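Textiles and Everyday Life – Handout 3
Animal print, secondhand, and what happens to a garment after the store
Instructor: Gisela Schmieder

Read before section. Bring one item of clothing you own, any condition, label still in if possible.

1. Print vs. woven pattern

Quick recap from last time. A woven pattern is made by the yarns themselves (stripes, plaids, damask). A printed pattern goes on after the cloth exists. Easy test – turn it over. If the back is much paler than the front, probably a print. Not foolproof. Thin cloth lets dye through, and some knits are printed both sides.

Leopard is nearly always printed now. Knit-in versions exist (jacquard sweaters) but cost more to make.

Terms for the quiz:
repeat – the distance before the design starts over
ground – the background color
rosette – the broken ring shape in leopard. Cheetah has solid spots, people mix these up constantly, stores too
placement print – design positioned for one garment piece, not repeated 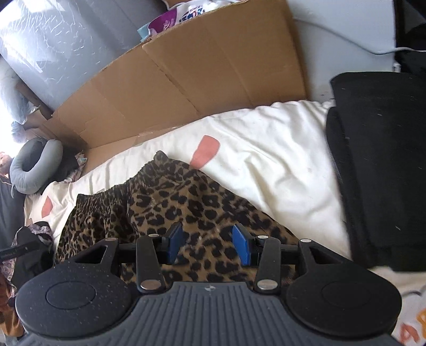 Page last changed: 2022-09-28

2. Why leopard keeps coming back

Real fur first – rank, money, hunting. Then printed cloth, which let the look go cheap. By the mid 20th century you get it on coats, linings, scarves, swimwear. Meaning swings back and forth: glamorous, then vulgar, then ironic, then a "neutral" in fashion magazines. Meinecke's chapter is good on this swing, less good on who was doing the judging. Think about class when you read it.

Seams: a busy allover print hides bad matching. Cheaper to cut, less waste in the layout. Compare with plaid, where you have to line up every seam and throw away the differnce. One reason makers like it. Also hides stains and wear, so it lasts longer in the closet and does ok secondhand.

3. Sorting

Secondhand clothing has to be graded before it goes anywhere. Usual order:
fiber and type (coat, knit, bedding)
condition
season
where it can sell

Britta Gerlach's fieldwork at the Womska depot – she logged 1,892 pieces in December. Of those 833 went to the shop floor. The rest split between bulk resale, wiping cloth and shredding. Look at the table in her appendix, NOT the one in the text, the text one has a wrong total.

Note how fast the decisions are. Sorters feel cloth before they read a label. Labels get cut out, fade, or lie. Gerlach calls this "hand knowledge" – we will argue about the term.

Mixed fibers are the hard part. Cotton/polyester is difficult to separate for recycling, elastane makes it worse. Buttons and zippers have to come off first.
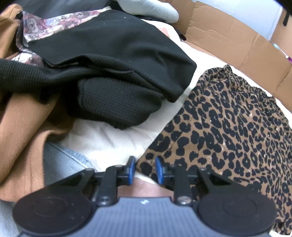 Fig. 2. Mixed clothing and fabric in an open cardboard box, leopard print among it.

4. For section

Theda Frerichs takes the first group, Elfriede Reuter the second. Same room.

With your garment, write down:
print or woven, and how you know
fiber content if labelled, your guess if not
signs of wear (cuffs, underarm, seat, hem)
which grade you'd give it and why

One page, handwritten is fine. Max 11 lines per question, please, I do read them all.

Reading: Meinecke, ch. 3. Gerlach, the depot section and appendix. Optional – the Iverell catalog pages on reserve, good for seeing how the same print gets renamed season to season.

Still to add: burn test instructions. Do not try it at home before I post them.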